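## 3. Materials and Surfaces

Most of the literature on domestic folding treats the thing being folded as a rectangle. Gerard's much-cited scheme sorts household textiles by the number of folds they will accept, and does so with a confidence that suggests he had a supply of pillowcases and very little else. Our participants, who were asked to bring the objects they most disliked putting away, brought no pillowcases at all.

### 3.1 The fabric

What they brought, overwhelmingly, was plush. Long-pile throws, fleecy bathrobes, a hooded garment whose owner described it as "a blanket with ambitions." We had planned to set these aside as outliers. Once they made up most of the laundry on the premises, the term outlier began to look hard to defend, and we rewrote the protocol.

Pile causes trouble for the standard vocabulary. A crease in a cotton sheet is a line, and two coders looking at it will generally agree on where it runs. A crease in plush is closer to a valley, with a floor and two slopes, and our coders argued about its location for much of June. We settled on a rule borrowed from Adams's work on upholstery: the crease is taken to lie wherever the pile looks darkest along its length. Adams herself calls the rule "adequate," and we have found no reason to upgrade it.

The gray fabric used in the pilot makes a fair test of the rule. Its fibers run from charcoal to a silvery white, so a good deal of the surface is dark for reasons that have nothing to do with folding. The long diagonal line near the middle might be a crease or a seam, and for coding purposes we treated the two alike. The turned edge was easier. The underside is smoother and bluer than the pile, and every coder marked the fold there without discussion, which left time to discuss the other one. 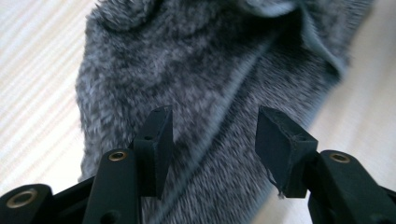

### 3.2 The surface underneath

Folding studies rarely report what the folding was done on. Durnodgate's field manual, otherwise exhaustive, gives the matter one sentence, and that sentence is about height. We think this is a mistake, partly on principle and partly because we made the same mistake ourselves and lost a good share of the first round to it.

Plush holds on to some surfaces and skates over others. On a woven mat, a corner that has been brought across tends to stay where it was put. On a smooth tabletop the lower layer travels with the upper one, and the participant ends up chasing the whole bundle toward the far side, usually while explaining to the experimenter that it never does this at home. In the first round we let people work wherever they liked, on the theory that this was naturalistic. It was. It also meant that we could not separate the effect of the fabric from the effect of whatever happened to be beneath it.

For the second round, all trials were moved to pale wood. We wanted something light enough for dark fibers to show up against, and with enough grain to give the coders a sense of direction when marking the angle of a fold. Light wood has a drawback that Sithole pointed out at once and that the rest of us took longer to accept: it glares. A band of reflected light washes the grain out, and any fold that happens to end inside the band has to be coded from its two ends and a certain amount of goodwill. Figure 1 shows the band crossing the wood, with the curved grain still legible beyond it and the straighter, more even lines on the near side. 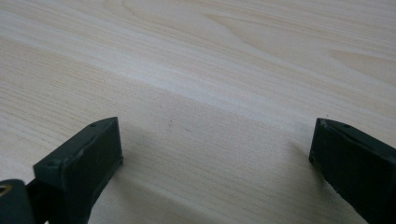 *Figure 1. Pale wood surface with a diagonal band of reflected light. Grain is clearest in the shaded area below the band.*

We considered a cloth cover to cut the glare. A cover would have reintroduced grip, and with it the problem we had just moved the furniture to avoid. The lamp was shifted instead, and trials in which the band touched a fold were flagged and coded a second time by Nandi Sithole, who had not seen the first set of marks.

### 3.3 Coding

The two rounds together yielded 1,475 marked folds. Of these, nearly 1,000 came from plush items, a proportion that would have startled Gerard. Each fold was assigned to one of 3 classes: held, slipped, or abandoned. The last class was added after the bathrobes.

"Abandoned" needs a word of definition. Following Adgate, we count a fold as abandoned when the participant lets go of the fabric and does not return to the same edge before moving on. Adgate also requires a visible sigh. We dropped this criterion after the coders reported that they could not reliably tell the participants' sighs from their own.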